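Gudstead is looking for people to join our tidying sessions this August, and we would love to hear from you if you're the sort who can't walk past a messy table. You'll spend a morning at one of our big shared tables, putting everyday things back in order – chargers, cables, water bottles, bits of crumpled paper, whatever has piled up. No experience needed, and you won't be rushed!

We have 20 places to fill. Sessions start at 9:30 and finish in time for lunch, and you're welcome to sign up for more than one.
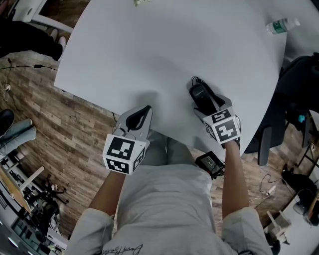
You'll be on your feet for a good part of the morning, so please wear comfortable shoes and clothes you can move in (short sleeves are a good idea, it gets warm in August). There are chairs whenever you want a rest, and other people will be working in the same room, so expect a bit of friendly chatter.

To put your name down, write to Femke Cuypers at Gudstead, Room 26, and tell her a little about yourself and which mornings suit you. She reads every note herself – do give her a few days to reply.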